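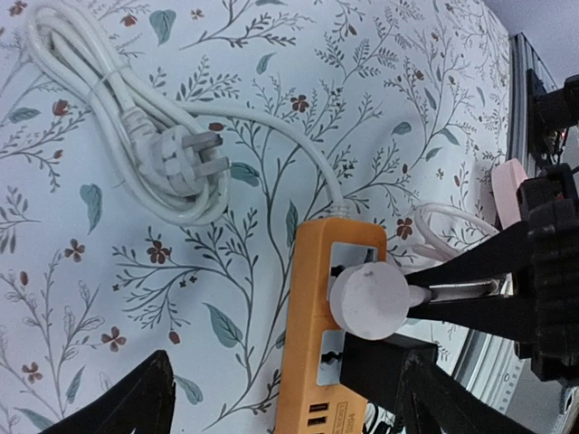
Most trainees, according to the supervisors at the Gevgate training centre, can wire a plug before they have given a moment's thought to where its cable will lie. The remark is a fair one, and it explains the place of this chapter ahead of those on circuits and testing.

Chapter 2
Extension Leads and Power Strips in the Home

The power strip is among the most common electrical items in any household and among the least examined. It is bought for one purpose and kept for many others. A single strip may serve a lamp, a computer, an adapter and, through its USB ports, several telephones. Each addition is small, but the load is shared by one cord and one wall socket.

The shape of what is plugged in also matters. A flat, round plug may hide most of the panel into which it fits. A box-shaped adapter may cover part of its own panel and reach beyond the side of the strip. The number of sockets printed on a packet is therefore a poor guide to the number that can be used together.

Spare cable requires equal care. A long lead may be stored in loops held by a tie, provided that the tie does not pinch the cord. A lead that is to carry a heavy load should be fully unwound before use, as a tight coil holds heat.

By the end of this chapter, students should be able to:

add up the load on a strip and compare it with the rating on its label;
inspect a plug, its prongs and the point where the cord enters;
arrange adapters so that every plug is pushed fully home;
coil, tie and store a spare lead.

Key terms: load, rating, adapter, strain relief, surge.

Students should read Section 2.1 before attempting the Sastik worksheet.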